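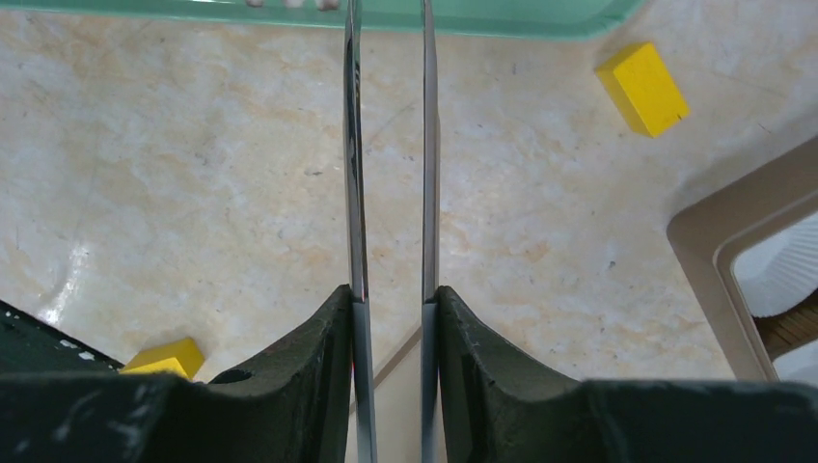

The Goneck Open Day is a yearly public demonstration of robot handling, held at the Neves workshop in Prulton. It was started by the engineer Américo Carrilho, who wanted the people of the town to see how small robots are taught to move everyday things. The most recent edition took place on 10th October and received 369 visitors.

Visitors are admitted in groups of 10, and each group stays at the work area for one session. The main part of the programme is the sorting table, where two arms work over a marble-patterned surface. Small pieces of food are set out on a green tray, and a brown tray with white cups stands beside it. Toy blocks are also used, as their straight sides are easy to grip — beginners usually try with them first.

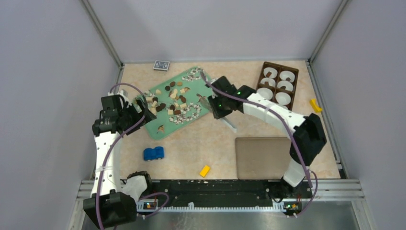
The sessions are led by Idalina Matos, who explains each movement before it is made and answers questions from the public. Since the second edition, visitors may also guide an arm by themselves for 2 minutes. Places for this activity are limited to 72 and must be asked for at the entrance.

The local paper Dillska praised the event for its calm rhythm, but wrote that the room is too narrow for wheelchairs. A wider door was fitted in November of the same year. Entrance is free — school groups have to book in advance.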